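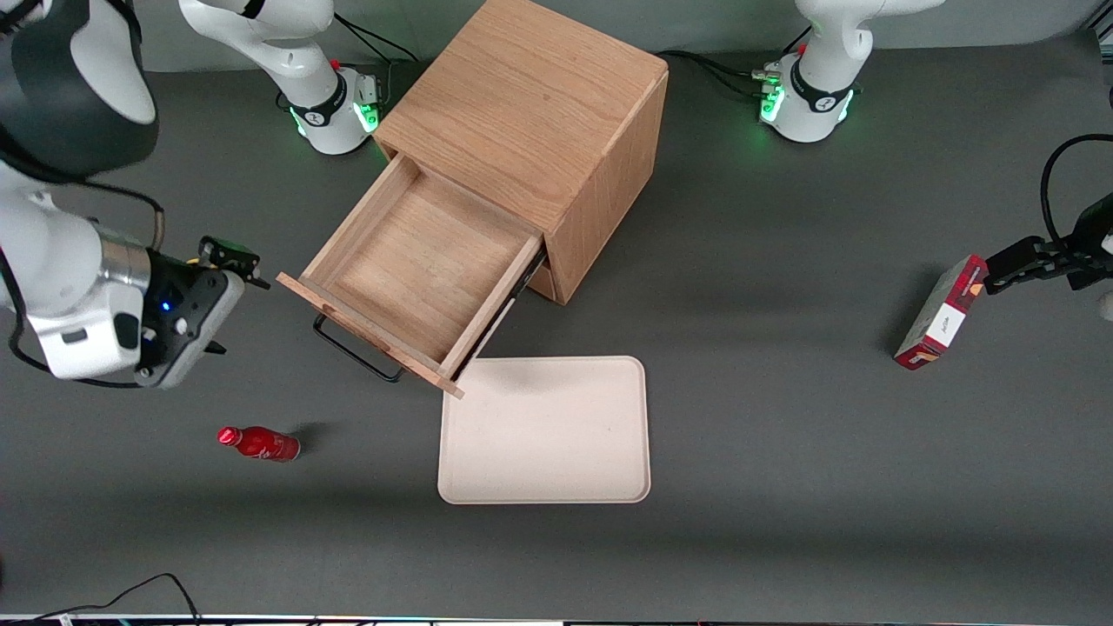
*One drawer emptied, one tray awaiting orders.*

Everyone owns a drawer they'd rather not discuss. Mine held batteries of uncertain loyalty, the keys to a flat I left years ago and a takeaway menu from a restaurant that is now a dentist.

Kulap Sriwong, who sorts out other people's drawers in Pastlow for a living, has no patience with any of this. Her rule is that you take out the lot before you decide anything. No rummaging, no "just having a quick look". You pull the drawer as far as it will come, empty it to the bare wood and put a tray beside it. Only what you've used since last November may go in the tray.

I lasted 15 minutes before pleading for the menu.

The tray matters more than you'd think. It should be plain and shallow, with a low rim, so that nothing can hide under anything else. Kulap won't hear of dividers. Dividers, she says, are how people end up owning 19 kinds of string.

Small bottles are a sore point. They roll, they leak, and they spend most of their lives on their sides, so she'd like them stood up in a cupboard with the other liquids. I agreed to this with the solemn face I use for dental floss.

Then there are the hex keys. Every flat-packed thing I've bought came with one, and I've kept them all, in case the bookcase should need me in the night.
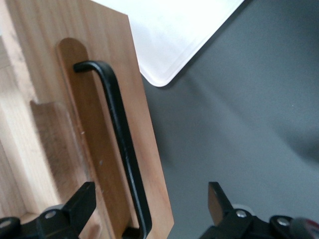 ## The key question

Kulap allows 2 per household. Test them on the furniture you still have, keep the pair that fits most of it, and let the rest go. I've done it, and the bookcase hasn't called.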